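The Slow Return of Breakfast

My grandmother ate the same breakfast for most of her life: two slices of toast, one with butter, one with jam, and a cup of coffee so weak you could read the paper through it. She sat down for it. That's the part I keep coming back to. I'm in my forties and until last September I couldn't have told you the last time I sat down to eat anything before noon.

I used to eat over the sink, or in the car, or walking to the car. Then my doctor asked what I had in the mornings and I heard myself say "it varies," in the voice of somebody who has been caught.
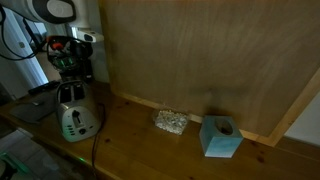
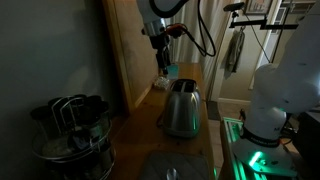

So I decided to have breakfast for a whole month. Proper breakfast, sitting down, with a plate. It sounds like nothing, I know, but try it! The first morning I got as far as the chair and then stood up again to check my phone, and then the laundry, and by the time I got back my toast had gone cold and bendy.

I needed help, so I went to see Ginette Baudry. She ran the breakfast room at a small guesthouse in Bridcombe for years (549 steps from the train station, according to the sign they used to hang out front) and she is 78 now and still up before the birds. I'd stayed there once in my twenties and what I remembered was the breakfast. I couldn't tell you a thing about the bed.

"People think it's the food," she told me, pouring coffee without asking if I wanted any. "It's the table. You lay the table at night."

I must have looked doubtful, because she got up and showed me. Plate, knife, cup, the jam with its own spoon. It took her less time than it takes me to find my glasses. Her guests came down at seven, half asleep, and there it all was waiting for them, and they sat. She had one salesman from Undoncombe who came every other week and never once said good morning, only good night, and he always thanked her for the table.

I went home and tried it. I felt pretty silly laying a place for one at ten at night – my husband asked if we were expecting someone – but the next morning I came in and sat down like I'd been told to. I stayed there for the length of two pieces of toast and a boiled egg. I looked out the window. There's a bird that comes to our fence every morning, a small brown one, and it had apparently been coming all this time.

Now, bread. I had been buying the long-life sliced kind that tastes of the bag. Ginette gets hers from Besnard, the bakery on the hill, and she has them leave it whole because she doesn't trust anyone else's idea of a slice. I drove over there one Tuesday-feeling sort of morning and stood in line behind a man buying four loaves, and came away with a round one that was too tall for anything in my kitchen. You have to cut it in half and then slice it, and the slices come out shaped like hats. I love them. The heel goes in soup.

Jam is a longer story. My sister swears by marmalade, which I have always thought of as jam for people who are cross about something, but I gave it a fair go. By the third jar I was eating it off the spoon. Plum is still my favorite. Ginette makes hers in a pan she bought when she was married and she puts in less sugar than the recipe says, so it has to be eaten quickly, and it is.

There were bad days. One week both kids were home with colds and I ate crackers on the stairs. Another morning I slept through my alarm and left the whole place setting sitting there untouched, and had my supper off it instead. When I confessed this to Ginette on the phone she laughed for quite a while and said that was what a plate was for.

The month ended a good while ago and I'm still laying the table. My husband lays his too now, on the side nearest the radiator, and he's started asking about eggs. I've bought a second jam spoon.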